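**Tatside Home & Table Board › Finishes › Oil or varnish on a table that gets used?**

### gravyboat_ii, 10 May 2020

I've owned this table since November and it came from Zinthorpe with a care leaflet that says, in full, "treat as needed." The listing said bamboo. The grain runs straight and fine, so I have no reason to call them liars.

I want to put something on the top before another summer. My brother-in-law says oil, my neighbor says varnish, and both have started asking me how it's going. The room gets sun from lunch until dinner, and mugs live on this table more than they live in the cupboard. What would you do? The tabletop's in all four of these.
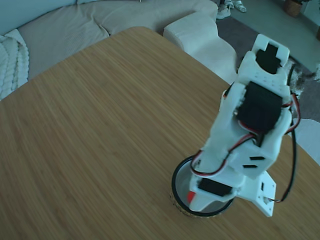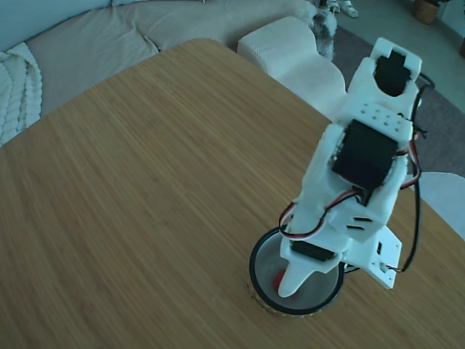
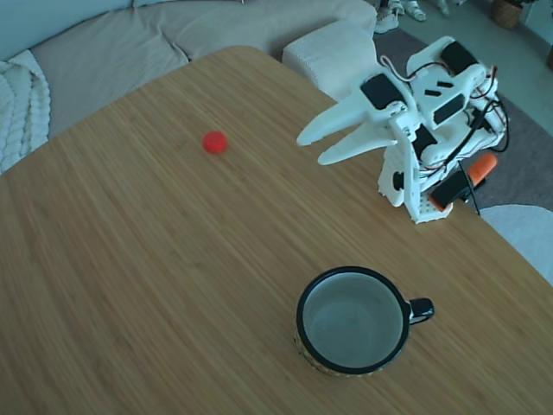
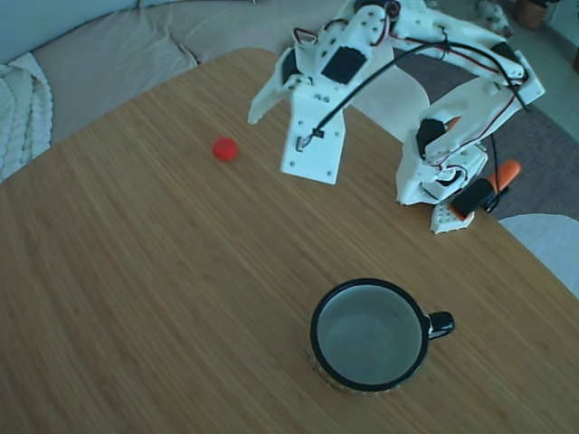 ### plankton_dave

Oil. Always oil. Derkari makes one that smells like a new cricket bat, and you wipe it on, wait, wipe it off and go have lunch. When it gets scruffy you do it again. I've never had to strip anything, and I've been lazy about it for years.

### no_coasters_no_peace

Varnish, and I say this as someone who used to post exactly what Dave just posted. You oil it, you love it, you set down a hot cup of coffee and you've got a pale ring for the rest of your married life. Water-based poly, satin, 2 coats. It'll look a bit like a school desk if you rush. Don't rush.

### plankton_dave

Mine doesn't have a ring.

### no_coasters_no_peace

Yours has a tablecloth on it. You posted it last year in the curtain thread.

### plankton_dave

That was for a party.

### ottoman_umpire

Before these two get going again – gravyboat, find out what's on it already. Bamboo furniture usually ships with a factory lacquer, and oil on top of lacquer just sits there being sticky. Put a drop of water somewhere you don't care about. If it's still beading after ten minutes, there's a finish on there and oil is off the menu until you sand it back.

If you do sand, go by hand and stay with the grain. Bamboo tops are strips glued together, and a power sander will find the soft one. I stop at 400 grit. I know people who go to 1,000. They have very smooth tables and no weekends.

### saucer_minor

I went to 1,000 and I'd do it again. It felt like a river stone.

Then the oil wouldn't soak in properly and I had to go back over it with something coarser, so I suppose ottoman has a point, but it was a lovely afternoon.

### gravyboat_ii

Did the drop of water on the underside. Still beading when I went back to it, and by then I'd forgotten about it and knelt in another one. So there's a finish.

Does that mean I can just leave it alone? I'd like it to mean that.

### ottoman_umpire

The underside doesn't always get the same treatment as the top. Do it again up there, near a corner. If it beads there as well, then yes, leave it alone. Damp cloth, mild soap, dry it straight after.

### no_coasters_no_peace

Leaving it alone is how you get sun fade. Everything around a fruit bowl goes pale and then you can never move the fruit bowl. We have a Tabrizi runner that's been stuck in one spot since we found out what was under it.

### plankton_dave

So you DO have a cloth on yours.

### no_coasters_no_peace

A runner is not a tablecloth.

### saucer_minor

For the sun, a blind is cheaper than any of this. Or turn the table around every few months so it fades evenly, like a rotisserie chicken.

### gravyboat_ii

Top beads too. I've told my brother-in-law and my neighbor that they were both wrong, and they've taken it as encouragement. Going to look at blinds. Roller or Venetian?

### plankton_dave

Roller.

### no_coasters_no_peace

Venetian, obviously.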